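Home Issues Browse Authors Search Login

4.2 The sorting bench at rest

Most writing on small-parcel sorting treats the bench as a thing in use. Items arrive, items are judged, items leave. We were slow to notice how much of the working day at Wevville is spent with nothing on the belt at all, and slower still to see that the layout had been drawn up by people who had never watched it in that condition. Of the 783 belt intervals logged at the Wevville and Storum sites, the longest were all gaps between batches, and it was in the gaps that the bins got moved.

A bin, in the planning documents, is a fixed point. It has a position, a category and a capacity, and it stays where the drawing puts it. In the room it is a light plastic box with no opinion about where it stands, and it drifts. Over a shift of ordinary length a bin at Storum could travel a hand's width along the bench without anyone having meant to shift it. Wanda Park, who kept the floor log during the first phase, took to marking the corners with tape in July and found the tape more mobile than she had hoped.

The causes are dull and we record them for that reason. Bins are nudged when a neighbour is lifted out. They are turned to bring a long side closer to the rail, then turned back by the next person, who prefers it the other way. At the end of the belt they are pushed inwards to clear the walkway, so that the last bin in a row tends to end up partly under the conveyor, where its near half is easy to reach and its far half is a matter of faith. Siddiqui's layout guide, which both sites had on the wall, allows for none of this. It does contain a very handsome diagram.

We distinguish two kinds of row. In an open row the bins stand along the near side of the belt and the whole mouth of each can be reached from above. In a tucked row at least one bin has lost part of its mouth to the structure over it. The difference sounds trivial and was treated as such in the original protocol, which scored both kinds alike. On re-reading the logs we found that 22 of the 200 sampled drops at Wevville had been entered as "placed, adjusted", a phrase that covers everything from a light tap to a complete change of mind. Six of the entries carried no further note. The rest mentioned the end bin with a consistency we can only call pointed.

Colour deserves a word. Plirkus, the scheme used for labelling, assigns a colour to each category and assumes that the bins will be bought to match. Bins are bought by the stack, and a stack comes in one colour. The row shown in Figure 3 is blue throughout, and a sorter working from it must rely on position alone — the very thing that drifts.

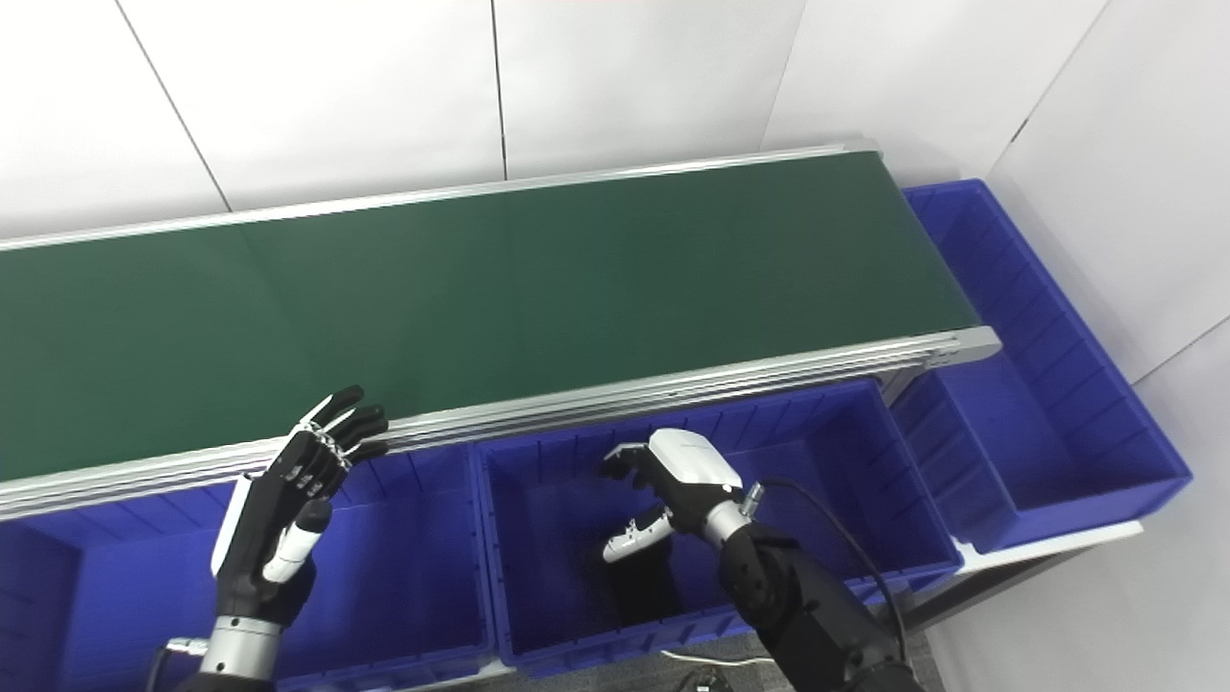 Figure 3. Tucked row of three blue bins on the near side of the green belt, with the right-hand bin partly under the end of the conveyor.

The belt in Figure 3 is empty, and we would ask readers to resist the habit of looking past it to wait for the work to begin. The middle bin lies directly below the near rail, with its mouth open. The right-hand bin rests on a white shelf edge, and a drawing that gives all three the same square outline would miss the point of the arrangement entirely. Our revised coding sheet therefore records the state of each bin before a batch starts as well as after it ends, and adds a column for partial cover.

The column was not popular. Coders at Storum objected that cover is a matter of degree and that they were being asked to settle it by squinting, which is fair. We kept a three-step scale (clear, partly covered, blocked) and dropped an earlier attempt at finer grades, on which agreement between coders had been poor enough to be educational. Section 4.3 applies the scale to the batch records from both sites, leaving out those shifts for which the tape had already wandered off.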